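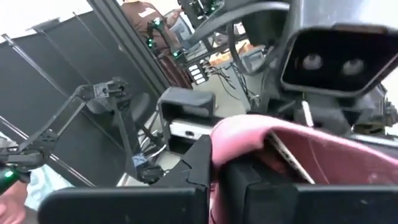

Projects > Textiles > Lultoda Workroom > Progress reports

October
By the Lultoda workroom team

Progress report to Rollstead: the soft goods room, second stage

3 comments | 12 shares

Since the last report the workroom has gone from one long bench and a pile of donated cloth to a place where things get finished, and we're really pleased to be writing this one. The short version is that the pouches are going well, the drawstring bags are going slower than we'd planned, and the money has lasted better than we budgeted for.

Pouches

We had promised 1000 lined pouches by the end of this stage. At the last stocktake we had 800 sewn, pressed and on the shelf, and the rest are cut and bundled with their linings. The Breseo pattern has been the best decision of the year! It has a soft rolled opening instead of a zip, so a beginner can get through one in a morning and go home with something they're proud of, and the rolled edge hides a surprising amount of wobbly stitching.

The two-colour version (pale outside, darker lining) is the one everybody reaches for. We started pairing cloth that way only to use up the maroon cotton that came with the first donation, and now people ask for it by colour. We've nearly run through the maroon. There is a good plum that will do nicely after it, and a mustard that has split opinion in the room.

Small changes to the pattern since the spring:
- the seam allowance at the base has gone up a little, after several corners frayed in the wash
- lining is now cut slightly shorter than the outer, which stops it bagging at the bottom
- the rim is rolled over twice and stitched from the inside
- the label goes in the side seam, no longer in the rim, where it scratched

Each pouch is now tried out before it goes on the shelf. Something flat and stiff goes in, something soft goes in, it gets a tug at both sides, and we look at whether the lining comes up with the contents on the way out. It sounds fussy but it takes less time than folding them did, and it has caught a whole bundle where the linings had been tacked on one side only. Those have been unpicked and are waiting for a quiet afternoon.

Drawstring bags

Behind. The cord we ordered through Reuter was thicker than the sample and wouldn't run through the channel without bunching. We tried widening the channel on a few, and they worked, but they looked like laundry bags. Reuter took the cord back without any trouble and the thinner one has now arrived. We've sewn 5 with it so far and they pull shut beautifully. We would like to move the finish date for the bags to the end of the next stage, and we'd appreciate a yes or no on that when you reply.

The room

Your grant paid for the shelving, the second ironing station and the lamps over the cutting end, and all three get used every session. The lamps especially. Dark thread on dark lining was a misery before, and the people who do the hand finishing have stopped carrying their work over to the window.

We sort cloth by weight now and colour second. It looks less pretty on the shelves, but you can put your hand straight on a lining cotton, and we've stopped finding curtain fabric cut up for pouches (it makes a pouch that stands up by itself, very handsome, and blunts the scissors). Offcuts too small for anything go in the stuffing bin. The stuffing bin is full. If anyone at Rollstead knows a group that makes draught stoppers or pet beds, please send them our way.

Sessions

Morning sessions are full and have been for a while. The evening one, starting at 6 pm, took longer to catch on and has settled into a small, chatty group who mostly do hand sewing. Several started with nothing more than threading a needle and are now rolling rims without pinning them first, which the rest of us find mildly annoying and very impressive.

We did lose two sessions to a machine service that ran long. The overlocker came back sounding like new.

Money

Of the $2000 set aside for materials we have spent less than planned, as so much of the outer cloth was given to us. Thread and interfacing cost more than expected. With your agreement we'd like to put what's left towards a decent pair of left-handed shears and a second pressing ham, and carry the remainder over to the bags. Receipts are in the shared folder under Lultoda, in the order they were paid.

Coming up

Finishing the cut pouches comes first, then the bags. We also want to trial a larger Breseo with an inside pocket, for flat things that slide about in the current size. A paper pattern is drafted and the first one will be made up in the plum. You're welcome to drop in and see it, any morning session, and the kettle is at the pressing end.

3 comments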